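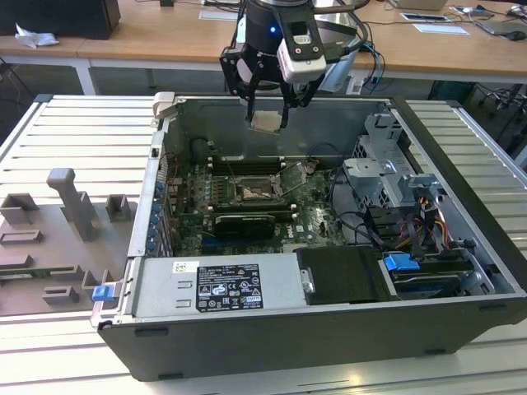 The Vevholm cell assembly kit went through our acceptance checklist before anyone signed for it, and the comments below are what the sheet looked like when we were done. Mackay sells it as a drop-in package for swapping processors and memory in desktop towers. The sample job is a Dell tower on its side with the panel off, and the part everybody worries about is the processor, held in the fingers over a socket with its retention frame flipped open. Socket contacts bend if you look at them sternly, so most of our remarks land there.

Site: Mukbridge, bench 2
Date: 2022-06-27
Checklist revision: October, with the coffee stain

1. Side panel removed, case stable on slotted bench: PASS
Comment: Brochure says "any surface." Brochure has not met our other bench.

2. Stop button within reach of operator: PASS
Comment: Within reach of a tall operator. Move it.

3. Tower unplugged before arm is enabled: PASS
Comment: Kit does not check for this. A person has to. Put it on the door sign.

4. Fixture tray seated, parts in their slots: PASS
Comment: Manual spends 244 words on the tray and none on which way up the parts go.
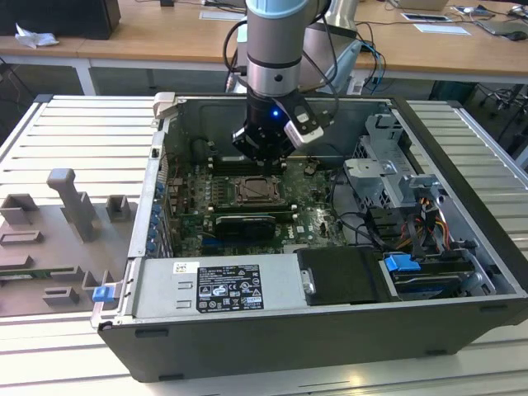

Item 5, gripper above the memory slots, processor in its socket.

5. Clearance between gripper and drive cage: PASS WITH REMARK
Comment: Power cables run between the drive area and the board. Tie back before every cycle. Vevholm calls its path planner "cable aware," a phrase we would like to see defined.

6. Arm cables clear of case through full travel: PASS WITH REMARK
Comment: They loop generously. Recheck at 200 cycles and again at 600.

7. Finger fasteners tight, no play: see close-up notes.

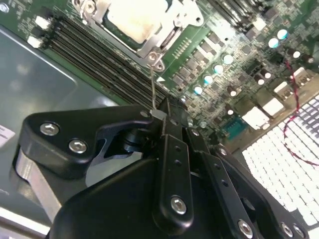

Reading time: 2 min

Close-up notes, items 7 to 9

7. PASS. Silver screws on black plates are easy to find, a courtesy we don't always get. Add paint marks so a loose one shows.

8. Socket cover: PASS. Leave it on while the fingers work near empty memory slots.

9. Loose wiring near fingers: FAIL. Thin gray wire by the finger tip, red-and-black pair over the board edge. Route both, then call us back.

Result: held on item 9. Farkura's quote stays in the drawer until the retest.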